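Devemano Festival Records: Data Card

Version 2, last revised in October
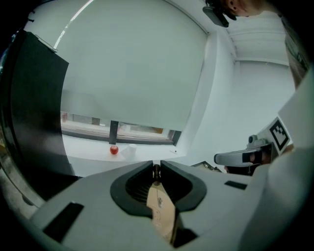 The Devemano Festival Records bring together programmes, procession routes and street notices from the winter lantern festival held each year in Skikmont and the neighbouring parish of Dondton. The collection holds 3138 entries covering 24 editions of the festival. Each entry has an identifier, an edition number and a free text note. Headings in the printed guide are set in the light grey of the gripper's housing, with black for body text.

Contents

Routes are given street by street, in walking order. Where a procession divided, as it often did at Ko Bridge, each branch has its own entry. Programmes are transcribed in full, with the original spelling kept. Food stalls are listed only where a notice names them.

Known gaps

Two editions have no surviving programme – their entries rest on street notices alone. Start times before the 15th edition are frequently missing and have been left blank.

Use

The records may be used for teaching and private research. Please cite the collection by name and version. Corrections should quote the entry identifier and state the source relied upon.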